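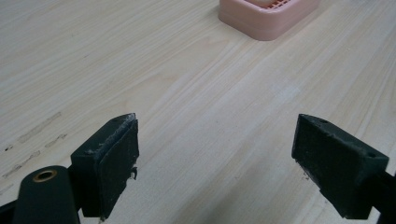
3.2 Table surfaces and their condition

Figure 2. Surface of a light-coloured wooden tabletop, with long diagonal grain and a brighter patch of reflected light right of the centre.

The tables in our study came from 31 households in the Brement and Gravside districts. In each home we considered only one table, namely the one on which the family put most things during the day. In the majority of homes it was the kitchen table. In four homes there was no table in the kitchen, and the desk in the living room was taken instead. We did not ask the families to clear or to polish the table before the visit, but many of them did it anyway, and this must be kept in mind when the results of Section 4 are read.

Pale wood was the most common surface colour in the sample. The residents gave different reasons for this preference. Some told us that a pale table makes a small kitchen feel bigger, and others had simply received the table from parents or from a neighbour who moved away. For the present work the colour is important for another reason. On a pale surface, flour, salt and sugar are difficult to notice, while coffee grounds and tea leaves are noticed at once. The residents with pale tables therefore reported that they wipe the table after coffee more often than after baking, although baking leaves more material behind.

The grain was recorded separately from the colour. We used three classes: straight, wavy and mixed. A table was put in the mixed class when long straight lines and wavy parts were both present on the same top. The surface in Figure 2 belongs to this class. Its fine lines go in one direction over a long distance, and across the middle they form gentle waves. In a few places the lines are close together and make darker stripes. In our first round of coding, such stripes were twice marked as stains by one coder and as grain by the other. After this we added to the coding guide the rule that a stripe which follows the direction of the neighbouring lines is grain, unless the resident tells us otherwise.

The finish was coded as matte, slightly glossy or glossy. This was harder than we expected. The same table can look matte in the morning and glossy in the late afternoon, when the light comes low through the window. In Figure 2 the reflected light makes one part of the top almost washed out, and fine marks in such a part can be missed. For this reason the coders were told to look at every table from at least two sides of the room, and to feel the surface with the flat hand. When the two judgments were different, the judgment by hand was kept.

In total, 2,446 surface entries were made during the visits. An entry is one observation of one thing on the table top: a ring from a cup, a scratch, a crumb, a sticky place, or an object left there. Entries about grain and finish were not included in this total. The entries were distributed very unevenly over the homes. A few tables with school-aged children gave a large part of all sticky places, and tables close to the stove gave more rings than tables close to the door.

We also asked with what the table is wiped. A wet dishcloth was named most often, followed by paper towel and by the hand alone. The last answer surprised us at first, but it was later confirmed by our own notes: dry crumbs are swept with the side of the hand to the edge of the table and caught in the other hand. Many residents did this while they were speaking with us. Several of them said that they wipe along the grain and never across it. They could not always say where they had learned this. One resident explained that across the grain the cloth leaves crumbs in the lines. We could not find an effect of wiping direction on the number of crumbs in our data, but the smooth finish of most table tops may have hidden it.

The wooden surfaces were compared with 77 laminate surfaces from the earlier Demirtaş collection, which was made with the same coding guide in its first version. The comparison has two weaknesses. First, the stripe rule described above was not yet present in that version. Second, most homes in the Demirtaş collection were rented and furnished by the landlord, so the residents had perhaps less interest in protecting the table. In our sample, many residents owned the table for nearly their whole time in the home, and they spoke about coasters, tablecloths and oil without being asked.

Tables which were completely covered by a cloth at the time of the visit were coded only for objects. The cloth was not lifted. The surfaces from the Urnmont pilot, where the cloth had been lifted with permission, are therefore not included in the analysis and are treated separately in Section 3.4.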